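Progress report 2, shared workshop arm build (Trudstead)
To: Urio small projects fund
December 5, 2024

Sorry this is short, bench time runs out at nine. Main news is the arm moves and closes on things. Block clearing is the test job we promised in the application, so wooden blocks on the white table, some reddish brown, some pale, arch piece included.
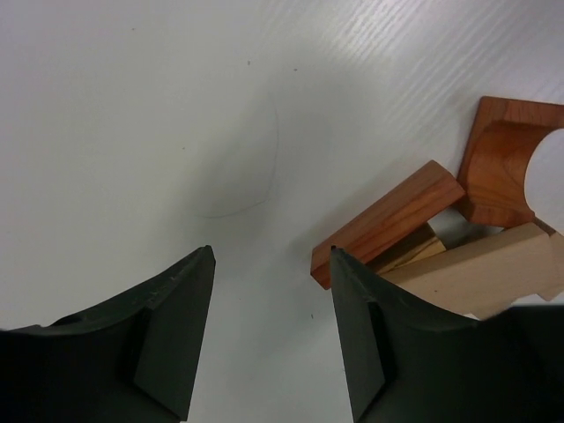
R. Ikaten

Spent so far: $2,859. Left: $978. Most of it went on motors and the second power supply, which was not in the budget, see note from May. Receipts are in the folder.

Software is okay. Logging works. 132 runs saved, a lot of them short becuase I kept stopping to fix the cable route at the elbow. Wrist camera mount reprinted, stiffer now. Overlapping blocks are still the hard part, the arm picks a bad angle when one bar sits on top of another. Working on that next.

Started on containers too. Thin plastic wall bends in under the finger if grip force is set too high, so need a softer limit. Current setting is a guess. Black fingers for this one, dark green for the pile above.

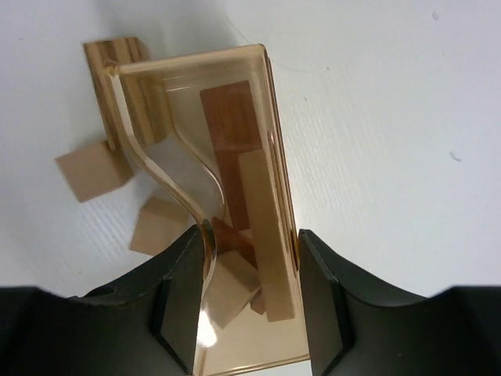 Fig. 2. Amber container between the fingers, blocks inside.

Still to do:
force limit for thin walls
cable clips, elbow and base
write up the parts list for the Ornport group, they asked twice and I owe them it
clean up the start script so someone other then me can run it

Not asking for more money this round. Would like the end date moved to May if thats possible.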